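Manuals / Grippers and Tool Changers / Set-up

Section 4. Comparing two finger sets on the wrist camera

This section explains how to try the Sirko fingers and the Givard fingers on the same arm before you choose one of them for daily work. You need the Viltitz controller, the wrist camera, both finger sets and one cable connector of the kind you will handle later. Please read all steps before you begin.

CAUTION: Set the arm to manual mode before you change fingers. The gripper can close even when the arm stands still.

4.1 Preparing the arm

1. Move the arm to the service position and wait until the status lamp on the controller is steady.
2. Open the gripper fully. Loosen the two screws on each finger and pull the finger straight out.
3. Put in the first finger set. Tighten the screws by hand, then one quarter turn with the key.
4. On the controller, open Tools – Fingers and choose the set you have mounted. If you skip this step, the old opening width stays in memory.
5. Set the grip force to 20 percent. Raise it later only if the part slips.

Note: The Khosravi adapter plate makes the tool 9 mm longer. Enter this value under Tool Length, or the fingers will touch the table in the first test.

4.2 Checking the view

6. Switch on the wrist camera and set the exposure to 410. On white work surfaces a lower value is often better.
7. Close the gripper slowly on the connector. Stop when the fingers hold it, and do not press further.
8. Look at the live view. You must be able to see the front face of the connector with its pin openings. When a finger covers the face, open the gripper, turn the connector a little and repeat step 7.
9. Save one picture for each finger set.
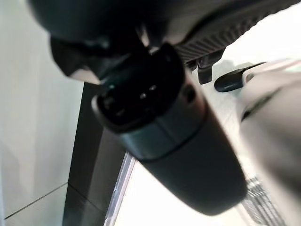
Fig. 4-2. Connector at the gripper, seen from the wrist camera. Three pin openings are visible in the face.

Note: A finger very near to the lens will look blurred. This is normal and does not need a new focus setting.

4.3 Running the comparison

10. Start the program Grip Test and let it run 40 cycles with the first set.
11. Write down every slip and every stop, also the short ones.
12. Change the fingers as in 4.1 and repeat with the second set. Keep force and exposure the same.

CAUTION: Do not plug the connector into a live socket during the test.

Questions about the test program go to Roswitha Ackermann, spare fingers are ordered from Wolfram Diekmann. Please give the finger set and the controller version when you write.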